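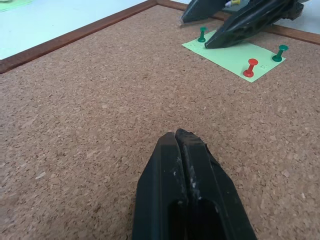
Cork board, with a light green sheet and three pushpins.

Beginning Distance Running
Handout 4: Building Weekly Mileage
Instructor: Kamala Poojary

Reading for this session: course packet, section on base training. Bring your log.

Terms

Base mileage: the weekly distance you can repeat for a month without getting slower or sore. It is lower than your best week.

Long run: the longest single run of the week. In this course it stays under a third of the weekly total.

Easy pace: a pace at which you can speak in full sentences. Most people in the class run their easy days too fast. If you have to stop talking on the hills, walk the hills.

Down week: every fourth week, with the total cut by a quarter or so. The long run comes down too.

Adding distance

Start from what you ran over the last four weeks, averaged. Do not start from what you planned to run. Add distance to the easy days first and leave the long run where it is for two weeks. Then lengthen the long run by one mile and hold it there.

If you miss a week, repeat the last week you finished. If you miss two or more, go back to the last down week and start from there. Missed miles are not made up on Sunday.

Worked case

Shoaib Jadoon took this course last year and agreed to let us use his log. He came in averaging 18 miles a week over four runs. He got to 33 miles by adding a fifth run and then stretching the two midweek runs. His first try at 33 was too soon. His shin hurt for nine days and he dropped back to 24. The second try held.

His total for the training block was 539 miles. Look at how uneven the weeks are on the copy in your packet. The week marked "travel" has one run in it.

Keeping the log

Write down distance, time, route and how you felt, on the same day. Shoes go in the last column. Rafia Hayat's group will use the Nelberg loop as its measured route this term, and everyone else should use the Puvis path, marked every half mile. Watches disagree with each other on the wooded part of Nelberg, so go by the posts.

Pace check

In November we run the same four miles twice, two weeks apart, at easy pace. Record both times. A slower second run on a windy day tells you very little, so note the weather.

For next time

1. Work out your four-week average.
2. Draft eight weeks, with down weeks marked.
3. Write your long run as a percentage of each weekly total.
4. Trade drafts with a partner. Danish Swati will pair anyone who was absent.

Drafts are due at the start of class. Handout 5 covers hills and footing.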